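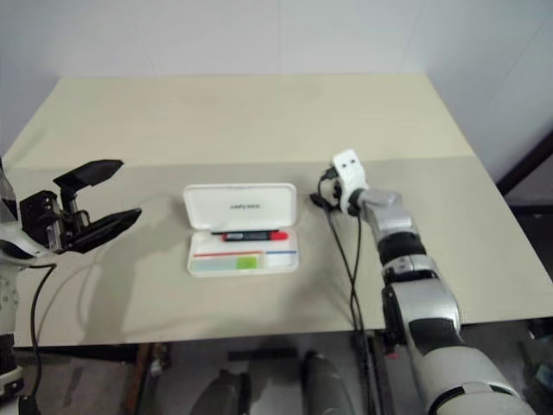
## 4. Alta de una emisión de renta fija y calendario de cupones

Este capítulo se aplica a la consola Kasolthorpe en instalaciones con el módulo de custodia Hindia activado. Para emisiones a descuento, véase el capítulo 6.

### 4.1 Requisitos previos

- Perfil de usuario *Operador de emisiones* o superior.
- Ficha del emisor dada de alta y en estado **Vigente**.
- Código ISIN definitivo. Los códigos provisionales se admiten solo en el entorno de pruebas.
- Calendario de días hábiles cargado para la plaza de liquidación.

> **Nota.** El calendario de días hábiles se carga por año natural. Si la emisión vence en un año sin calendario, la consola calcula las fechas pero las marca con el indicador `P` (pendiente).

### 4.2 Registro de la emisión

1. Abra **Valores > Emisiones > Nueva**.
2. Introduzca el ISIN y pulse **Comprobar**. Si el código ya existe, la consola devuelve el error 802 y bloquea el formulario.
3. Seleccione el emisor. El campo admite búsqueda por denominación social o por código interno.
4. Indique la divisa, el nominal unitario y el número de títulos. El importe total se calcula de forma automática y no es editable.
5. Elija la base de cálculo de intereses:
 - `ACT/ACT` — valor por defecto en divisa local.
 - `ACT/360` — emisiones a tipo variable.
 - `30/360` — solo si el folleto lo establece expresamente.
6. Guarde con **Registrar borrador**. El registro queda en estado **Borrador** y todavía no es visible para las entidades participantes.

> **Precaución.** La base de cálculo no puede modificarse una vez generado el primer cupón. Un error en este campo obliga a anular la emisión y a repetir el alta completa.

### 4.3 Generación del calendario de cupones

1. En la ficha del borrador, abra la pestaña **Cupones**.
2. Introduzca la fecha de devengo inicial y la periodicidad.
3. Seleccione el convenio de día hábil: *siguiente*, *siguiente modificado* o *anterior*.
4. Pulse **Generar**. El número máximo de cupones por emisión es 99.
5. Revise las filas con indicador `P` y las que presenten periodo irregular. El primer cupón puede ser corto o largo; los intermedios, no.

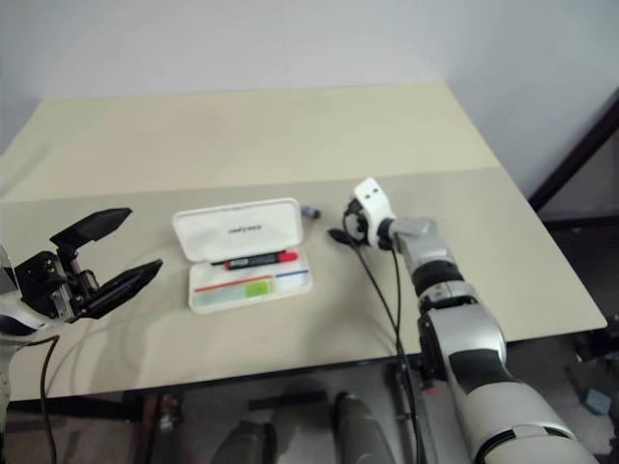

6. Si el tipo es variable, asigne el índice de referencia y el diferencial. El diferencial se expresa en puntos básicos: para un 3 % se introduce 300.
7. Pulse **Validar calendario**.

### 4.4 Envío a custodia

1. Cambie el estado a **Pendiente de firma**. A partir de este momento el operador que creó el borrador no puede firmarlo.
2. Un segundo usuario abre la bandeja **Firmas** y contrasta los datos con el folleto.
3. Tras la firma, la consola transmite el registro a Hindia por el puerto 1568 — el cortafuegos debe permitir tráfico saliente hacia ese puerto.
4. Compruebe que el acuse figura como `ACEPTADO`. Con el valor `RETENIDO`, consulte el motivo en **Mensajes > Detalle** y no reenvíe el registro.

> **Nota.** Los ficheros en formato Abugri se aceptan hasta el lunes 11 de enero. Los recibidos con posterioridad se rechazan sin acuse.

### 4.5 Correcciones posteriores

Con la emisión en estado **Activa** pueden modificarse la denominación corta, el agente de pagos y las observaciones. Los demás campos requieren una solicitud de rectificación, que se tramita desde **Valores > Rectificaciones** adjuntando el folleto o su suplemento en PDF.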